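Uditz globe lamp, worth 70 quid?

tomv_14
Mine has a white globe shade, brass fitting and a thin curved brass arm. Seller swears it's solid brass. I doubt it.
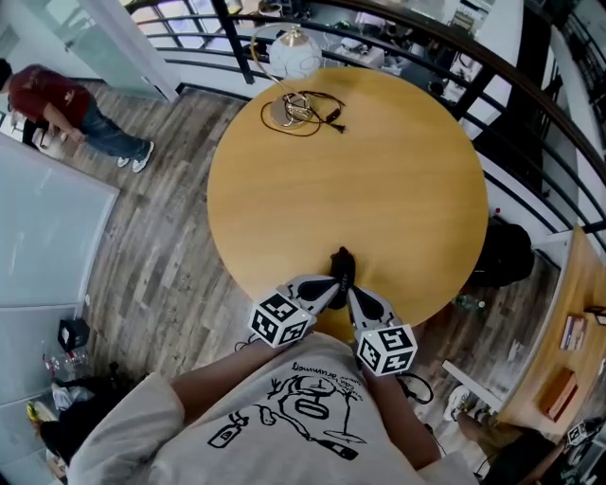
Sơn Vũ
Try a magnet. If it sticks, you've paid 70 for plated steel.

tomv_14
And if it doesn't? Zinc won't stick either.

kettleblack
Disagree, mine's been fine for 9 years. Who cares what's under the finish?

Sơn Vũ
Anyone paying more than 50.

Related threads
Flerico shade too tight
Rewiring a Sirkum lamp
Zapata bulbs buzzing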